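Wumton Manager 2 - Cartridge Only, Tested

Soccer management sim from Gamance, the followup to the first Wumton. Cart only, no box, no manual. Label is good, small scuff on the top corner. Pins cleaned. Boots first time on both of our consoles.

If you never played it: you pick a club in the bottom division and try to get it up. 34 matches a season, cup games on top. Transfers, training, ticket prices, all menu driven. You can watch the goals as little top-down clips or just skip to the score. Most people skip by season two.

Player database is 2,287 names, all made up, no license. Youth players get generated every May when the season rolls over, so long saves stay interesting. Ferenc Szalai did the match engine and it's still pretty good, formations really do matter. Long ball is overpowered on a wet pitch, you'll find that out quick.
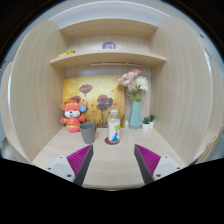

Desk with upper and lower shelf

Saves: three slots, battery backed. We put in a new battery August 2026 so you're good for years. Old saves were lost when we swapped it, sorry, can't be helped. Dont switch off while the disk icon is spinning, it will eat the slot.

Editor mode is in there too. Hold Select on the title screen. Rename clubs, change kits, set budgets up to 4,000 (thats thousands, the game drops the zeros). Start a custom club with 1,000 if you want it hard. Lirness Town is the classic hard start, no keeper worth the name and a tiny ground.

Known quirks. Text slows down on the transfer list when its full. Crowd noise loops kind of badly. Neither is a fault with the cart, they all do it.

Region: US. Will not run on European machines without an adapter, which we dont stock.

Ships in a plastic case with a printed generic insert. Returns 14 days if it doesn't work. Questions about this one go to Niamh Corrigan at the shop, she plays it way more than the rest of us.

Recently viewed
Wumton Manager (first game, boxed)
Lirness Cup Soccer
Gamance Pro Hockey, cart only
Replacement save battery, with tabs
Clear cartridge cases, pack of 10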